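4.2 Water, rest time and the morning cup

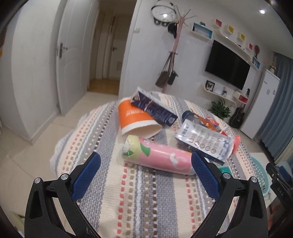
We had expected the grinders to be the hard part of this study, and for the first few weeks they certainly were, but once the burrs had settled in it was the water that kept us up at night. All of the cafes in the Tulside group draw from the same town supply, and we had assumed (a little too cheerfully, as it happened) that one reading taken at the main would do for every one of them. It did not. Two of the shops had old softening units under the counter that the owners had more or less forgotten about, and the coffee brewed there tasted flat to our panel long before we went looking for a cause. Readers who remember the Mestholm trial from our earlier paper will know that we ran into something very like this before, and we can only say that we should have checked sooner.

Once the softeners had been bypassed, we began the brewing series again from the start. Each of the 9 cafes brewed the same medium roast, supplied by Hetatel in sealed bags, and each brewed it at three rest times: fresh from the roaster, after 7 days, and after two full weeks. Baristas were asked to set their grind by taste in the way they would on any ordinary morning, and then to leave it alone until the session was over. We did think hard about fixing the grind for everyone, and Demetrius Oyelaran argued for it with a good deal of energy at our planning meetings. In the end we let people work as they normally do, as our interest was in the cup a regular customer would be handed.

Over the whole series the panel scored 1,746 cups. Tasters worked in pairs, with a rest between rounds and plain crackers on hand, and they were never told which cafe or which rest time they were drinking. Fig. 4 shows a table at one of the taking-part sites, with an orange paper cup among the things on it.

The clearest result, and the one we feel most comfortable standing behind, is that rest time mattered more than the site. Coffee brewed straight from the roaster was marked down nearly everywhere, most often for a sharp, gassy taste that several tasters likened to soda water. The 7-day coffee was the favorite in all but 2 of the cafes. By the end of the second week the scores had slipped back a little, though far less than we had been warned to expect, and a few of our tasters went on preferring the older bags right to the end and were very good-natured about being outvoted.

Differences between baristas were smaller, and they shrank further as the sessions went on. Mavromatis found much the same pattern in filter coffee, and suggested that people brewing side by side drift toward each other's habits without meaning to. We think that is likely in our case too, especially in the smaller shops, where two people share one grinder and a great deal of conversation. We did not set out to measure it, so we would ask readers to treat it as a friendly hunch and no more.

The June sessions were held during a warm spell and are reported separately in Section 4.3, together with the room readings for each shop.

Figure 4. Tabletop with woven striped cloth and an orange paper cup on its side.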